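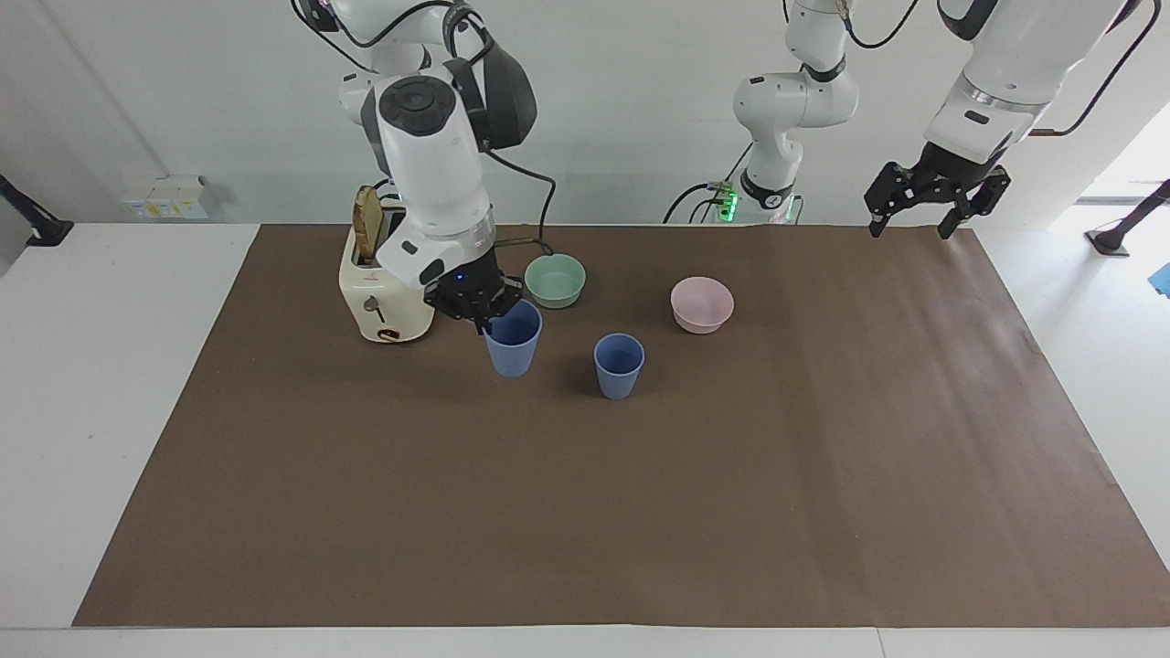 Uchenna Osagie
Technical lead, Breneck Student Robotics Club

4. Setting the table for the Breakfast task

This section covers the tabletop layout, the cup pick and the run log for the Breakfast task. Arm power-up and joint homing are in Section 3 and must be finished first. All sides are given from the robot's point of view.

4.1 Table layout

1. Lay the brown mat on the white table and press down any raised corners.
2. Place the toaster on the mat with one slice standing in a slot. Bread is used as a prop only. The heating function is not part of this task.
3. Put out both blue cups, upright, with space for an open gripper between them.
4. Put out the green dish and the pink dish. Neither may touch a cup.
5. Keep a bare area of mat for the place setting. Tools and phones stay off the mat.

CAUTION: Keep hands off the mat whenever either arm is enabled. Students resetting the table must call "hands in" and wait for the operator to answer "paused."

4.2 Loading the task file

1. Open Kitura on the operator laptop and select the profile "Breakfast."
2. Check that the profile revision is 66. Older revisions use the previous table height.
3. Set arm speed to 30 percent. First-year members do not raise this value.
4. Press Load. Wait for both arms to report Ready.

NOTE: If only one arm reports Ready, unload the profile and load it again. Do not jog the other arm by hand.

4.3 Cup pick

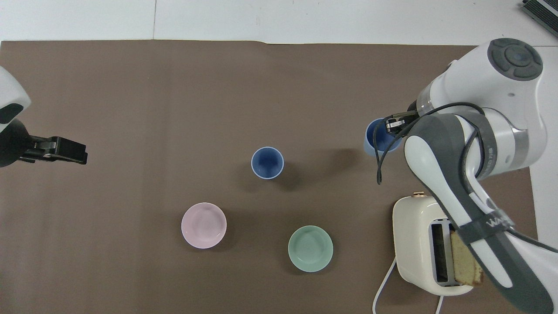 The cup pick is the first graded part of the task and is worth 7 points. One arm does the pick while the other stays clear with nothing in its gripper. Approach the cup at the rim. Before each pick, look at the cable on the working arm: it can hang in a bend in front of the tool, low over the mat, and the operator must plan the path so that the bend does not sweep across the second cup. Refit the strap on the forearm if the cable has slid.

1. Move the gripper over the rim and stop.
2. Lower until the fingers are on both sides of the cup wall.
3. Close at the Nesow soft-grip setting. Do not use full force on plastic cups.
4. Lift straight up, then pause before any sideways move.
5. If the cup tilts far enough to slip, lower it, open the gripper and log a retry.

4.4 Run log

Record each attempt on the Matić sheet with operator initials, profile revision and result. Failed picks are logged the same way as good ones. The club log stood at 2,535 entries at the end of April; continue the numbering from the last line on the sheet.

Breneck Student Robotics Club | Contact: Uchenna Osagie | Revised 9 September 2024 | Back to top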